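Re-zeroing the arm after the bench move

2025-01-30

The Bruton bench got moved in January to make space for a second drawer cabinet, and the arm hasn't been right since. I'm writing down what I did to get it back, mostly so I have it for the next time.

The symptom was simple. Every pick landed a bit short and a bit to the left. On something wide it didn't matter, the fingers closed anyway. On anything round it pushed the thing away before it closed. I spent an evening blaming the vision side, re-ran the camera calibration twice, and got the same offset both times.

So I went to the mechanical side, which I should have done first. I powered down, let the arm rest in its parked pose and went over the base bolts with a torque wrench. Two of the 4 had backed off. Not by much, a quarter turn each, but at full reach a quarter turn is plenty. I took all of them out, cleaned the threads, put a drop of medium threadlocker on and tightened them crosswise in two passes.

Then the joint zeros. The Meltberg controller keeps them in its own memory and the manual tells you to save the old values before you touch anything. I did. The file is in the same folder as the rest, named with the firmware build, 2826. If you are on an older build the menu is in a different place, under service and not under setup.

For each joint I jogged slowly to the mark, always coming from the same side so the backlash is taken up the same way, and stored it. The wrist took the longest. The mark on mine is faint and I had to use a flashlight and a magnifier. Shoulder and elbow were both fine, the wrist pitch was off enough to explain half the problem by itself.

After that I did the tool offset again. I use the pointed rod from the old Jasińska kit, clamped upright, and touch it from four directions. The controller works out the offset and gives you a residual. Mine had been creeping up for months and I'd been ignoring it. It came down after the second try.

Last part is the slow check with real objects. Speed limit down to 400, no closing, just approach and hover, and I keep my hand on the stop button. 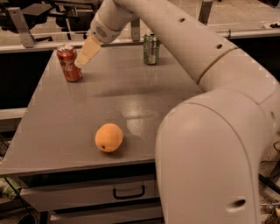 I go through the approach points one at a time and look at the gap from the front and then from the side. Cans are good for this – the sides are straight, so a tilted wrist shows up right away. Fruit tells you less about tilt, but it rolls if you touch it, so you find out quickly if the height is wrong. If a point looks off I write down which way and keep going. Fixing them one by one halfway through just makes a mess of the notes.

Grease is still on the list. The Bastari cartridge I have is nearly empty and the interval is every 1000 hours, so I'll order one this week and do the elbow and shoulder together. I also want to put paint marks across the base bolts so I can see if they move again.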